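Home Topics Industry and Labor Recent Changes Help

Bin sorting automation and its effects on staff

By Krishnamoorthy Sundaram. Last revised in November

Bin sorting automation is the use of robot arms to move loose goods into and out of open containers in warehouses, repair centers, and returns departments. The task is also called tote filling or, in older manuals, hand kitting. It was among the last steps of order handling to be given to machines, as the goods vary in shape and seldom lie the same way twice. A person can pick up a soft toy, a bottle, or a boxed game without changing tools. A robot must locate each item, choose a grip, and release the item inside the walls of the container.

Most current systems of this type use one or two arms fixed beside a table. Each arm ends in a gripper, commonly with two fingers, and many carry a small camera near the wrist. The containers are usually plain plastic bins of the kind already used by hand packers, so that a site can return to manual work during a fault.
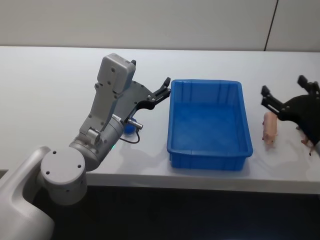 The best documented case at a mid-sized employer is that of Velov, a toy distributor with a returns department of 60 people. Before automation, each sorter stood at a bench and placed returned toys into bins by product line. The company chose to try out its stations with small animal figures and bath toys. Both are light and hard to damage, and both made up a large part of the returns. The stations were supplied by Rornar, which also trained the first group of staff.

Effects on job content

The first change recorded at Velov was in the division of tasks. Eighteen sorters were moved to a new position called station attendant. An attendant prepares the table, replaces full bins, clears items the arms fail to pick up, and records the cause of each stop. The remaining sorters continued to handle clothing, boxed sets, and anything with loose parts. Inspection for damage stayed entirely with people.

Attendants reported less strain in the shoulders and wrists than they had felt as sorters. They also reported more time spent waiting and watching, which several described as more tiring than steady handwork. The company responded by limiting attendant duty to half a shift, with the other half spent at inspection.
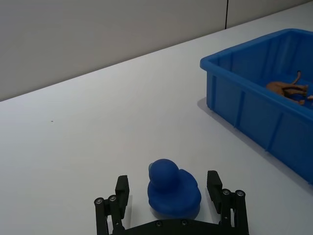 Does bin sorting automation remove the need for experienced sorters?

Experienced sorters remain in demand at most sites, although their duties change. They decide which product lines are suitable for the arms, judge damaged goods, and teach new attendants to recognize items that are likely to slip or roll.

Training and pay

Training for attendants at Velov takes 35 hours. It covers safe entry to the work area, the use of the stop button, bin placement, and basic fault reports. Staff who complete a further course may adjust grip settings and approve new items for the stations. Pay was a matter of dispute in the first year. The company had classed attendants at the same grade as sorters, while staff representatives held that the fault reports were technical work. A higher grade was agreed for those who had completed the second course.
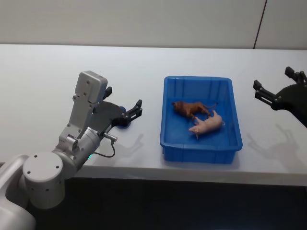 Photo: Magaña / Kemum Workplace Archive

Staffing and scheduling

Velov made no dismissals in connection with the stations, but it did not replace sorters who left. Seasonal hiring fell more sharply. The department had taken on as many as 200 temporary workers for the winter returns period, and later intakes were smaller. Labor writers have noted that such a reduction is easily missed in company reports, which often count permanent staff only.

Shift times changed as well. Stations are started at 6 a.m., before the main shift arrives, and a small early team is present to load them. The early team was at first filled by rotation and later by staff who asked for it.

See also: Order picking; Returns handling; Job grading; Repetitive strain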